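We use cookies to make this website work and to understand how visitors use it. You can accept all cookies or change your settings at any time. Accept all | Settings

Household and Shop-Floor Chores by Machine: Second Progress Report

Prepared for: Clonesmont Fund, attention of Trinidad Requena
Prepared by: Brândușa Pîrvu, Carneck
Date: 26/12/2024

1. Purpose of this report

In our application we promised to answer one practical question: which small chores in a home or in a clothing shop can be given to a machine with two arms today, and which can not. This second report covers the work since April. It is shorter than the first one, as you requested, and the purchase list is now in a separate letter.

I must say at the beginning that the answer is still mostly "not yet". We have one chore which I would call nearly ready, one which is possible with a person close by, and several where we have learned mainly why they are difficult.

2. What we worked on

The chores were chosen together with Sandu, the clothing shop which advises us. Their manager, Zamfira Lungu, gave us a list of the tasks that take time from her staff and bring no sales. From this list we took three for the present period: putting caps back on a display stand, clearing garments from a low stand, and gathering a soft garment so that it can be moved to another place.

The caps were her first choice. Customers try them and leave them in any position, and at closing time one employee must go round and put everything in order. It is dull work but it is light, and we thought it would be a good beginning for us. For the trials we use a low black stand on a wooden table, with a small lamp left beside it, as a shop table always has some other thing on it.

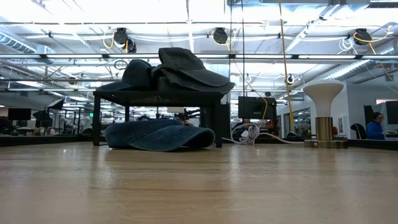 3. Results by chore

3.1 Caps on a stand

We made 60 trials in the series which counts for this report. In 38 of them the cap finished on the stand with no help. In the other 22 the cap fell, or the operator stopped the machine, or the cap stayed on the table because the gripper closed on air. We counted a trial as good if the cap was on the stand, even if the brim pointed in the wrong direction. Mrs Lungu does not agree with this rule. For her, a cap with the brim turned away is a cap which her employee must touch again, so the time is not saved. I think she is right, and from the next period we will report two numbers.

A stiff cap is much easier than a soft one. The stiff crown keeps its shape when the gripper approaches, and the brim gives a good edge to hold. A soft and washed cap becomes flat, and then it can slide under the stand, where the arm reaches it only with difficulty. When two caps lie one over the other, the machine often takes both.

3.2 Garments on a stand

Here the arms work above cloth, and the cloth has no fixed shape. The main question is where one piece ends and the other begins. If two pieces have similar colours, for example two blues, a person feels the difference with the fingers. Our machine must decide by sight, and it decides wrongly too often. Izzati Ismail has prepared a small set of starting positions, from easy to hard, so that we can compare one week with another. Before her work, each of us arranged the cloth in his own manner and the results could not be compared.

In the easy positions, where the pieces are apart, the right arm can take one and leave the other in place. In the middle positions the edges touch, and it is necessary to bring the gripper down at the boundary between them.

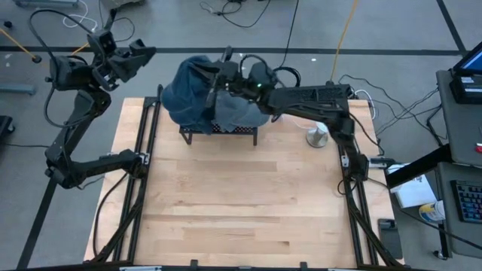 We do not yet use both arms together in a useful way. One arm usually waits while the other one works. A person who clears a table holds one thing still with the left hand without thinking of it, and we underestimated how much this helps. Sânziana Preda is now writing a simple routine in which the second arm presses lightly on the cloth that must stay. It was not ready for the trials reported here.

The speed is also a problem. Our best run took 23 seconds for one garment, and the usual run is longer. Mrs Lungu told us that for work after closing the speed matters less to her than we believed, if the machine can be left alone. At present it can not be left alone.

3.3 Gathering and moving a soft garment

This chore gave the results which I find most interesting. We had expected that a thick and heavy fabric would be worse than a thin one. In our trials it was the contrary. Thick fabric gives the fingers something to close on, and a hold near a fold is more secure than a hold on a flat part. The difficulty comes later. Once the fabric hangs from the gripper it is very near to the wrist camera and it covers a great part of the view.
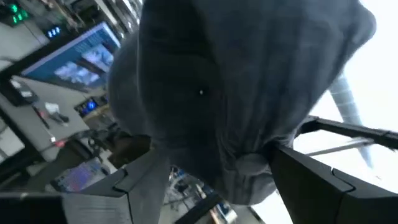 For this reason the placing is weaker than the lifting. The software must remember where the target was, or use another view from the side, and the change from one view to another is slow and sometimes fails. We spent more than 30 hours on this one point and I can not report that it is solved. Plosetti, who help us with the software, have proposed that the arm should turn the wrist before the placing, so that the garment hangs to one side. We will try it first with a small garment.

4. Difficulties and changes to the plan

Two things did not go as written in the application. The first visit of the machine to the Sandu shop is postponed. I do not want to bring it there before it can recognise a failed hold and stop by itself. The second is that we removed folding from the plan for this year. Folding needs both arms, and for the reason given in 3.2 we are not there.

The money is within the plan and we ask for no change.

5. Next period

We will repeat the caps series with the direction of the brim counted separately. We will test the routine of Mrs Preda on the middle and hard positions. For the moving of garments, we will compare the wrist turn with the present method, using the same garments for both.

We would also be grateful for your opinion on one matter. If the machine does a chore correctly most times, but a person must check each time, should we report this chore as possible? Our team is divided. I prefer to say no, but I understand that a shop owner could see it differently, and I would like to use the same meaning as the Fund in the final report.

Brândușa Pîrvu
Carneck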